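Nirnby Robotics Club - Frequently Asked Questions

Is this worth my kid's time?
Maybe. We would rather you ask now than in April. The club is good for students who can stand to watch the same thing go wrong many times. If yours wants to drive a battle robot into a wall, there are other clubs for that and some of them are fine.

How long is a season?
Thirteen sessions, each starting at 4 in the afternoon. Missing two is no problem. Missing more than that usually means your team moves on without you.

Do students build a robot?
No, and we wish the flyer had been clearer. They program an arm in a simulator called Semach. A real arm, the Jakel, comes out for the last 2 sessions. Most teams find that code which ran well on screen does much worse on the Jakel, and we count that as part of the course.

What is the actual task?
Sorting. The arm has to pick up small items from a mat and put each one where the rules say it goes. It sounds dull. It is also harder than it sounds, as thin things lying at odd angles are a pain to grip, and a plan that works for one layout can fall apart on the next.

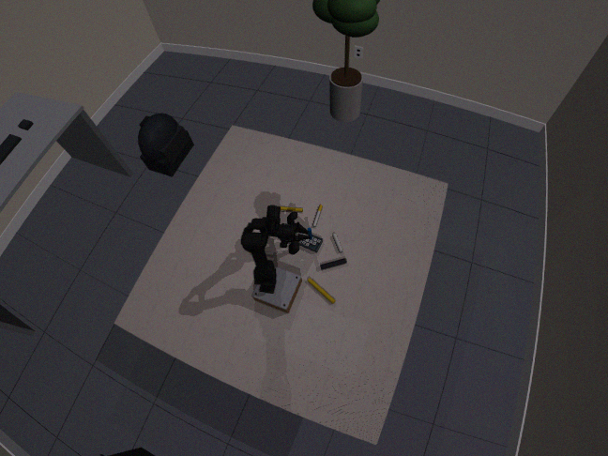
Semach practice room: the arm on its base plate, with small objects scattered within reach on the mat.

Why does the simulator have a desk and a potted plant in it?
It came that way. Students like it. We have seen no sign that it improves anyone's code, and you can turn most of the furniture off in the settings if your laptop is struggling.

Will my laptop run it?
If it is less than 10 years old, probably. Shadows are the first thing to switch off. Please try it at home first - we lose a good part of session one to installs every year.

Can students use AI tools to write their code?
They can, and they do. At the review they have to explain any line we point at. Teams that can't explain it get sent back to rewrite it.

Do you go to competitions?
One, the Chamoun Open. Entry is optional. The scoring favors speed over care, in our opinion, and we have complained about it. A team that drops half its objects quickly can still place above one that sorts them all slowly. Go for the day out and don't read too much into the ranking.

Does this help with college applications?
We don't know. We have heard people claim it does, mostly people selling summer camps. A student who can talk about one bug they fixed will have something to say in an interview, which is as far as we will go.

How big are the teams?
Up to 4 students. Pairs tend to get more done.

Can I sit in before signing up?
Yes, any session but the first. Come at 4, bring a chair from the hall, and please don't help.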